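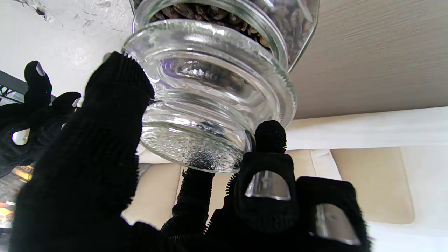
Storing coffee beans in a glass jar — good or bad?

Home Kitchen Forum > Pantry and Storage

pinebasket
Jul 22, 2024
Hello all. I have a question about glass jars for whole coffee beans. I buy dark roast and until now I kept it in the paper bag, closed with a clip. Now I moved everything to a clear glass jar, the heavy old type with flat facets on the body and a thick ribbed neck. It looks very nice on the counter and I can see when I must buy more.

But my sister in law told me that clear glass is the worst thing for coffee. Is it so serious? The jar takes nearly 800 grams when it is full to the top. We are two persons and we drink maybe four cups in a day. My kitchen has one window and the counter is opposite to it.

skadov_kitchen
Your sister in law is right. Light is bad for the beans, and dark roast has more oil on the surface so it gets stale faster. Put the jar in a cupboard and the problem is finished.

tinandlid
I don't agree that it is so dramatic. I have kept beans in glass for 8 years, on an open shelf, and my coffee is good. For me the important thing is the lid. What kind of lid do you have? If it is only a glass lid that sits on top, the air goes in all day long.

pinebasket
The lid is glass with a plastic ring around it. The ring is a little hard now, I think it is old. When I lift the jar by the lid it does not hold.

tinandlid
Please do not lift it by the lid :) But this tells you the ring is dead. Look for a new one, Felitz sells them by diameter. Measure the inside of the neck, not the outside. I made this mistake and now I have a ring that fits nothing in my house.

zamudio_roaster_fan
I buy from Zamudio and they write on the bag to finish it in 30 days after opening. With 800 grams and two people it is possible, but you will be near the end of this time. I would fill the jar only with what you need for 2 weeks and leave the rest in the closed bag.

skadov_kitchen
A half empty jar has more air inside. So this is also not perfect.

zamudio_roaster_fan
Then take a smaller jar. A big jar on the counter is decoration in my opinion.

tinandlid
Decoration is also allowed in a kitchen.

pinebasket
I understand all the opinions, thank you. I like the jar very much and I do not want to hide it. Maybe I put it on the shelf beside the fridge, where the sun does not come. Is the fridge too warm on the side?

softwater22
Mine is quite warm on the side, yes. Put your hand there in the evening and feel it. I would choose the other end of the counter, far from the stove too.

One more thing that was not said yet: wash the jar before every new bag. The oil from dark beans stays on the glass and after some time it smells like old nuts. I use warm water with a spoon of baking soda, then I leave it upside down on a towel until the next day. The neck with the ribs is the difficult part if they are on the inside also. I take a bottle brush for this.

pinebasket
Inside it is smooth, only outside has the ribs. But I confess that I never washed it between the bags. I only put the new beans on top of the old.

skadov_kitchen
This is worse than the light.

softwater22
Everybody did it at least once. Empty it completely, wash it, and you will notice the difference in the smell.

inelex_tins
I had the same heavy type and in February I changed to an Inelex tin with a valve. Less pretty, I admit. But a full glass jar with a thick base is not light, and I have small hands. With a wet hand it is really a risk, I broke one in the sink and it took me the whole afternoon to find the pieces.

tinandlid
The valve is for beans that are just roasted. If you buy from the supermarket it does nothing.

inelex_tins
I do not buy from the supermarket.

pinebasket
I washed it with the baking soda and the smell is gone. I measured the neck, inside, and ordered a new ring. Until it comes I keep the beans in the bag with the clip. After this the jar goes to the dark end of the counter. I will write again when the ring is here and I know if it fits.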